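주름 호스를 고르고, 놓고, 보관하는 일
발표자 메모 (Irnent 작업실 모임, 6월, 123호실)

시작 전에
마이크를 확인합니다. 리모컨은 뒤로 가는 단추가 잘 안 눌리니까 한 번에 하나씩만 넘깁니다. 호스 견본은 의자 위에 두고, 처음부터 보여 주지 않습니다. 물을 미리 마십니다. 한국어로 발표하기 때문에 천천히 말합니다. "주름관"과 "주름 호스"를 섞어서 쓰지 않도록 조심합니다. 오늘은 계속 "주름 호스"라고 합니다.

슬라이드: 제목
안녕하십니까. 와 주셔서 감사합니다. 저는 Irnent 작업실에서 배관과 환기 쪽 물건을 정리하는 일을 맡고 있습니다. 오늘 이야기는 작은 물건에 대한 것입니다. 주름 호스입니다. 세탁기 뒤에도 있고, 에어컨 밑에도 있고, 청소기에도 있습니다. 우리는 이 물건을 매일 지나가면서 보는데, 자세히 보는 때는 보통 물이 바닥에 나왔을 때입니다.
(여기서 잠깐 쉽니다. 웃는 분이 있으면 기다리고, 없으면 바로 넘어갑니다.)
한 가지 먼저 말씀드립니다. 제 한국어에 이상한 표현이 있으면 손을 들고 고쳐 주셔도 됩니다. 지난번 모임에서 저는 "호스가 꺾였다"를 "호스가 꺾어졌다"라고 여러 번 말했고, 끝나고 나서야 알았습니다.

슬라이드: 왜 주름이 있는가
주름의 역할을 설명합니다. 매끈한 관을 구부리면 안쪽은 눌리고 바깥쪽은 당겨집니다. 어느 정도 지나면 안쪽이 접히고, 길이 막힙니다. 주름이 있는 관은 안쪽 주름이 모이고 바깥쪽 주름이 벌어집니다. 그래서 둥근 모양을 지키면서 구부러집니다.
손으로 아코디언 흉내를 냅니다. 말보다 손이 빠릅니다.
그런데 공짜는 없습니다. 안쪽에도 주름이 있는 호스는 골에 먼지와 찌꺼기가 앉습니다. 물이나 공기가 지나갈 때 저항도 커집니다. 바깥은 주름이고 안은 매끈한 제품도 있습니다. 카탈로그에서는 두 종류가 거의 같은 모습으로 나오기 때문에, 단면 그림을 꼭 보시라고 말합니다.
질문이 나올 수 있음: "어느 쪽이 더 좋습니까?" 대답: 용도를 먼저 물어봅니다. 배수라면 안이 매끈한 쪽을 저는 먼저 찾습니다. 짧은 환기 연결이라면 크게 신경 쓰지 않습니다.

슬라이드: 두 가지 주름
고리형과 나선형입니다. 고리형은 주름 하나하나가 따로 닫힌 원입니다. 나선형은 나사처럼 하나의 선이 끝까지 이어집니다. 구별하는 방법은 손톱입니다. 골에 손톱을 넣고 한 바퀴 돌립니다. 같은 자리로 돌아오면 고리형이고, 옆 골로 옮겨 가면 나선형입니다.
견본을 앞줄에 돌립니다. 돌리는 동안 말을 계속하지 않습니다. 사람들은 만지면서 듣지 못합니다.
나선형은 자를 때 주의가 필요합니다. 골을 따라서 칼을 넣으면 출발한 자리로 돌아오지 않고, 끝이 계단처럼 됩니다. 저는 처음에 이것을 몰라서 같은 호스를 자꾸 다시 잘랐고, 마지막에는 길이가 모자랐습니다. 지금은 종이띠를 감고 그 가장자리를 따라 자릅니다.

슬라이드: 길이를 재는 법
많은 분이 호스를 잡아당겨서 잽니다. 포장지에 200 cm라고 쓰여 있는데 집에서 재면 다르다고 하십니다. 당긴 길이인지, 놓아 둔 길이인지 확인해야 합니다. 제가 쓰는 방법은 간단합니다. 평평한 곳에 호스를 놓고, 손을 떼고, 호스가 스스로 멈출 때까지 기다립니다. 그 다음에 줄자를 옆에 놓습니다.
롤에서 방금 푼 호스는 감겨 있던 방향을 기억합니다. 그날은 재지 않는 것이 좋습니다. 하룻밤 펴 놓고 다음 날 아침에 재면 마음이 편합니다.
휘어진 구간에 쓸 때는 끈을 먼저 대어 봅니다. 실제로 지나갈 길을 따라서 끈을 놓고, 그 끈의 길이를 잽니다. 모서리에서 모서리까지 직선으로 재면 반드시 짧게 나옵니다. "반드시"를 강하게 말합니다.

슬라이드: 작업대 위에 놓고 보기
이 부분이 오늘 제가 가장 하고 싶은 이야기입니다. 호스를 살 때나 다시 쓸 때, 먼저 밝고 평평한 면에 눕힙니다. 바닥에서 보면 그림자 때문에 상처를 못 봅니다. 손에 들고 보면 자꾸 돌아가서 어디까지 봤는지 잊어버립니다.
회색 호스는 특히 밝은 면이 좋습니다. 어두운 고무판 위에서는 윤곽이 잘 안 보입니다.
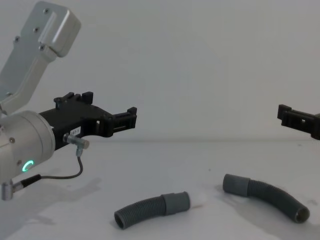 흰 작업대 위의 회색 주름 호스 두 개.

(슬라이드를 띄우고 조금 기다립니다. 뒷줄에서도 호스의 색과 상판의 색이 구별되는지 묻습니다. 잘 안 보인다고 하면 앞쪽 불을 끕니다.)
상판이 희고 평평하면 회색 호스의 선이 눈에 잘 들어옵니다. 집에서는 흰 식탁도 되고, 흰 종이를 깐 책상도 됩니다. 특별한 가구를 살 필요는 없습니다. 무늬가 많은 식탁보만 치우면 됩니다.
호스를 여러 개 볼 때는 서로 떨어지게 놓습니다. 주름끼리 걸리면 하나를 당길 때 다른 하나가 같이 오고, 보던 자리를 놓칩니다.

슬라이드: 보는 순서
이것은 제 순서입니다. 다른 순서도 괜찮습니다.
끝부분부터 봅니다. 호스는 가운데보다 끝에서 먼저 나빠지는 경우가 많습니다. 클램프가 물렸던 자리에 하얀 줄이 있는지 봅니다. 하얀 줄은 재료가 힘을 많이 받았다는 표시일 수 있습니다.
다음에는 한 손으로 끝을 누르고, 다른 손으로 호스를 천천히 굴립니다. 한 바퀴면 됩니다. 눌린 주름은 굴릴 때 덜컥하는 느낌으로 알 수 있습니다. 눈보다 손바닥이 먼저 압니다.
그 다음에 조금씩 구부립니다. 골 안쪽에 있는 가는 금은 호스가 펴져 있으면 닫혀 있어서 보이지 않습니다. 구부리면 벌어집니다. 겨울에 차가운 창고에서 가져온 호스는 바로 구부리지 마십시오. 방 안에 두었다가 합니다.
마지막은 냄새입니다. 이 말을 하면 보통 웃으십니다. 하지만 배수에 쓰던 호스는 겉을 깨끗하게 닦아도 골 안쪽에 남은 것이 있고, 코가 그것을 찾습니다.
시간 확인. 여기까지 왔을 때 시계를 봅니다. 늦었으면 다음 슬라이드는 2분 안에 끝냅니다.

슬라이드: 씻는 일
안쪽 골을 씻는 일은 귀찮습니다. 솔이 지나가도 골의 바닥에는 닿지 않습니다. 제가 하는 방법은 호스를 큰 대야에 담그고, 미지근한 물과 주방 세제를 조금 넣고, 양 끝을 잡고 늘였다 줄였다 하는 것입니다. 주름이 움직이면서 찌꺼기가 떨어집니다. 뜨거운 물은 쓰지 않습니다. 얇은 호스는 모양이 변하고, 변한 모양은 돌아오지 않습니다.
말리는 일이 씻는 일보다 오래 걸립니다. 세워서 걸고 아래쪽 끝을 열어 둡니다. 하루 지나고 위아래를 바꿉니다. 뉘어서 말리면 아래쪽 골마다 물이 조금씩 남습니다. 흔들어 보고 소리가 나면 아직 아닙니다.
표백제에 대한 질문이 자주 있습니다. 저는 권하지 않습니다. 재료를 정확히 아는 분은 제조사의 안내를 따르시면 됩니다.

슬라이드: 연결
호스 자체보다 연결하는 자리에서 문제가 더 많이 생깁니다. 지름을 잴 때 안지름인지 바깥지름인지 적어 두십시오. 가게에서 "이만한 것"이라고 손으로 보여 주는 분이 많습니다. 저도 그렇게 했습니다. 그리고 다시 갔습니다.
끝이 매끈하게 된 호스, 그러니까 주름이 끝나고 짧은 민무늬 구간이 있는 호스는 클램프를 그 구간에 채웁니다. 주름 위에 채우면 골 사이로 샙니다. 잘라서 쓰는 호스는 민무늬 구간이 없으니까 연결용 고무 부품을 따로 준비합니다.
클램프를 너무 세게 조이는 습관이 있습니다. 손으로 호스를 돌려 보아서 돌아가지 않으면 충분합니다. 그 뒤에 더 조이면 호스가 아니라 사람만 만족합니다. (이 문장은 한국어로 자연스러운지 아직 모르겠습니다. 분위기를 보고 뺍니다.)

슬라이드: 굽은 자리와 처지는 자리
배수 호스는 내려가는 길에 다시 올라가는 구간이 없게 놓습니다. 중간이 처지면 그 자리에 물이 고이고, 고인 물에 찌꺼기가 앉습니다. 긴 호스는 받침을 여러 곳에 둡니다. 저는 100 cm보다 긴 호스를 받침 없이 공중에 두지 않습니다. 이것은 규정이 아니고 제 습관입니다. 이렇게 꼭 덧붙여 말합니다.
벽과 기계 사이에 호스가 있는 집이 많습니다. 기계를 뒤로 밀 때 호스가 눌립니다. 밀기 전에는 괜찮고, 밀고 나면 볼 수가 없습니다. 작은 거울과 손전등을 가지고 옆에서 보면 됩니다. 휴대전화를 틈에 넣어 사진을 찍어도 되는데, 떨어뜨리면 꺼내기가 아주 어렵습니다.

슬라이드: 보관
둥글게 감되 너무 작게 감지 않습니다. 묶을 때는 넓은 천 끈을 씁니다. 가는 철사나 고무줄은 골에 들어가서 자국을 만듭니다.
못 하나에 걸지 마십시오. 호스의 무게가 한 점에 모여서 그 자리가 꺾입니다. 둥근 나무토막이나 빈 통을 벽에 붙이고 거기에 걸면 좋습니다. Irnent에서는 오래된 페인트 통을 씁니다. 보기에는 예쁘지 않습니다.
양쪽 끝은 천으로 느슨하게 막습니다. 비닐로 꼭 막으면 안쪽이 마르지 않고, 열어 두면 벌레가 들어갑니다. 봄에 한 번 벌의 집을 본 적이 있습니다.
햇빛이 드는 창가도 피합니다. 호스가 딱딱해지면 다시 부드럽게 하는 방법을 저는 모릅니다. 누가 아시면 질문 시간에 말씀해 주십시오.
그리고 꼬리표를 답니다. 꼬리표에는 안지름, 놓아 둔 길이, 무엇에 쓰던 호스인지를 씁니다. 마지막 것이 가장 중요합니다. 하수에 쓰던 호스를 물통 채우는 데 쓰면 안 됩니다. 꼬리표가 없으면 석 달 뒤에는 모두 같은 회색 호스입니다.

슬라이드: 어디서 샀는가
이 질문은 항상 나오니까 미리 넣었습니다. 저희는 보통 Grodari에서 롤로 삽니다. 잘라서 팔지 않는 것이 불편합니다. 짧은 것이 필요하면 Yalçınkaya에 전화합니다. 그곳은 잘라 주고, 자른 면도 깨끗합니다. 다만 점심시간에는 전화를 받지 않습니다. 연결 부품은 Hiltivach의 것을 쓰는데, 상자에 적힌 치수가 바깥지름이라서 처음에는 잘못 주문했습니다. 반품은 되었습니다.
광고가 아니라고 말합니다. 돈을 받지 않았습니다. 여러분의 동네에 있는 철물점도 좋습니다. 쓰던 호스의 토막을 들고 가시면 설명이 필요 없습니다. 저처럼 말이 조금 느린 사람에게는 특히 그렇습니다.

슬라이드: 버릴 때
고쳐 쓰는 것을 좋아하는 분이 많이 오셨으니까 조심해서 말합니다. 금이 간 주름 호스는 테이프로 오래 쓰기 어렵습니다. 테이프는 골을 따라 붙지 않고 산과 산 사이에 떠 있습니다. 물은 그 밑으로 나옵니다. 급한 밤에는 써도 되지만, 다음 날 새것으로 바꾸십시오.
상한 곳이 끝에 있으면 그 부분만 자르고 나머지를 씁니다. 상한 곳이 가운데면 짧은 호스 두 개로 나누어서 다른 일에 쓰기도 합니다. 저는 토막 하나를 전선 묶음을 감싸는 데에 씁니다. 길게 한쪽을 갈라서 끼우면 됩니다. 가른 면이 날카로우니까 사포로 문지릅니다.
버리는 방법은 구청마다 다르므로 오늘은 말하지 않습니다. 재료 표시가 없는 호스가 많아서 저도 매번 물어봅니다.

질문 시간
예상 질문을 적어 둡니다.
소리가 나는 호스: 공기가 빨리 지나가면 안쪽 주름에서 휘파람 같은 소리가 날 수 있습니다. 속도를 줄이거나 안이 매끈한 호스로 바꿉니다.
색의 의미: 제가 아는 범위에서는, 회색이라고 해서 용도가 정해진 것은 아닙니다. 색만 보고 고르지 말고 표시를 읽습니다.
얼마나 자주 바꾸는가: 햇수로 대답하지 않습니다. 구부려 보고 정한다고 말합니다.
가스 호스: 이 질문에는 대답하지 않습니다. 자격이 있는 기사에게 물어보시라고 하고 다음 분으로 넘어갑니다.

끝나고 나서 견본을 모두 돌려받습니다. 나선형 견본에는 아직 꼬리표가 없으니까 오늘 저녁에 답니다. 123호실 열쇠는 입구 상자에 넣습니다.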